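Sleeping through a hot summer in a top floor flat

2023-09-14

I moved into the flat on Stolier Road in the spring, when it was cool enough to need the heating on in the evenings. It is on the top floor, under a flat roof, and the bedroom faces west. I didn't think much about that when I signed. By July I was thinking about it every night.

I'm a poor sleeper at the best of times, so I started keeping notes in the back of my work diary. What follows is mostly taken from those, tidied up a bit. Two people asked me for it after I complained at length at lunch, and it seemed easier to put it here.

The windows

My first mistake was leaving them open all day. I had grown up in a house where you opened everything in warm weather and that was that. In a flat like this one it lets the hot air in from late morning onwards, and by six the room is like a car park in the sun. Now I shut the windows and draw the curtains before I leave for work, then open both ends of the flat once it's cooler outside than in. On the worst days that wasn't until after ten.

The curtains that came with the place were thin and unlined. I bought a blackout lining from Fellix, the hardware shop by the station, and pinned it to the back of them. I meant to sew it and still haven't.

Bedding

I had been using the same duvet all year round. I put it in the cupboard in the first week of July and slept under a cotton sheet, with a light blanket folded at the foot of the bed for four in the morning, when I usually want it. White or pale cotton is what I've ended up with for everything. It washes at a higher temperature without fading and I don't have to sort it.

I did try one of the cooling mattress toppers. It was cold for as long as it took me to read a chapter and then it was the same as the mattress, except that it slid about. It went back.

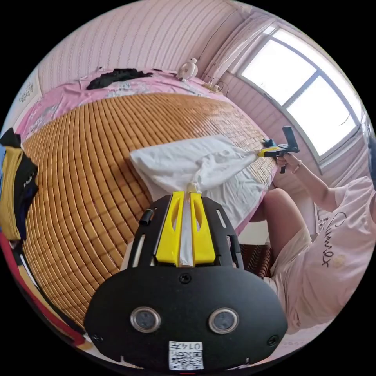 The fan

I own a Hyun pedestal fan, bought secondhand, which has three speeds and a rattle on the middle one. For weeks I had it pointed straight at my face and woke up with a dry throat and sore eyes. Moving it made more difference than anything I paid for. In the evening it goes by the window, facing out, and pushes the hot air from the bedroom while cooler air comes in from the kitchen side. When I go to bed I turn it round and aim it at the wall beside me so that the air is moving but not on my skin.

I put a bowl of ice in front of it once. The air was cooler if I sat right next to the bowl. After an hour I had a bowl of water to carry to the sink in the dark.

Water, food and the rest

I drink a 300 ml glass with dinner and another when I get in from work, and I try to stop after that. Drinking a lot just before bed meant getting up at two, and then I was awake with the heat anyway.

Dinner was harder. I like a proper hot meal and the oven was making the kitchen unbearable, which mattered because that was where the cooler air was supposed to come from. I cooked on Sunday mornings with the door shut and ate cold rice and beans or potato salad for half the week. It got dull. A friend swears by an Iketo rice cooker as it gives off less heat than a pan on the hob, and I may get one before next year.

A lukewarm shower was better than a cold one. I'd step out of a cold one feeling fine and be sweating again within minutes. 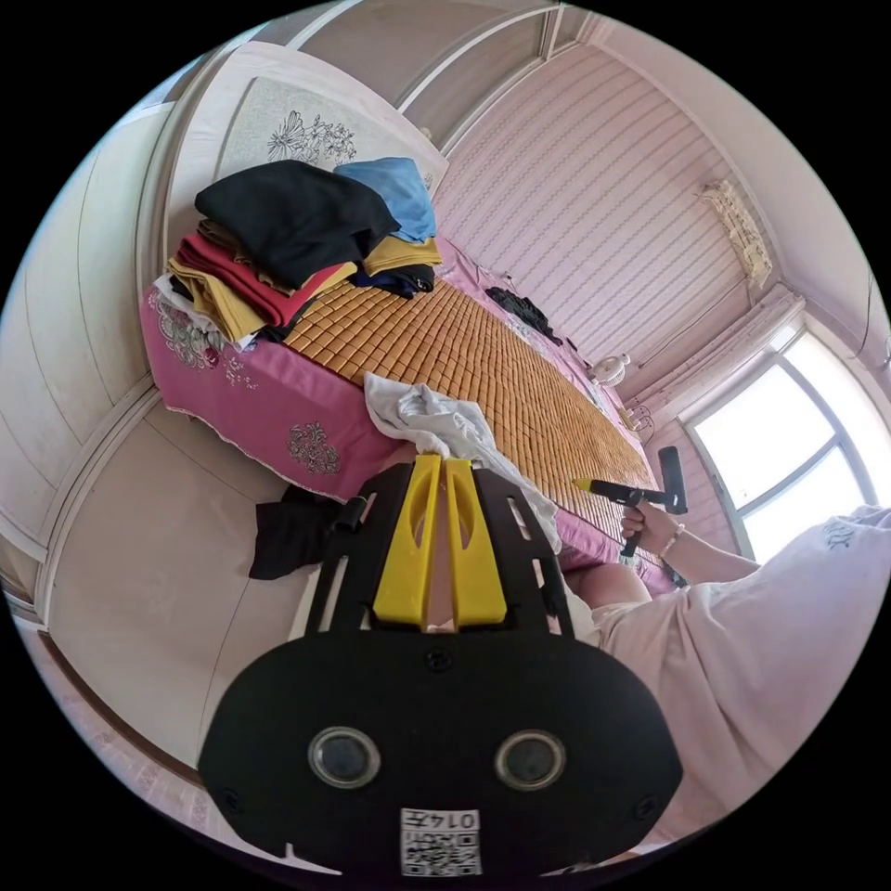 I also gave up trying to go to bed at my usual time. Lying there at half past ten in a room that hadn't cooled down only made me cross. On hot nights I sat in the kitchen with the light off and the radio on low until I was properly tired, which was often past midnight. I was short of sleep the next day, but I was short of sleep before, and at least I wasn't lying awake for two hours first.

I've written to the letting agent about the roof. The reply said they would pass it on to the owner, and I've heard nothing since. The duvet came out again last weekend and I've still got the lining to sew.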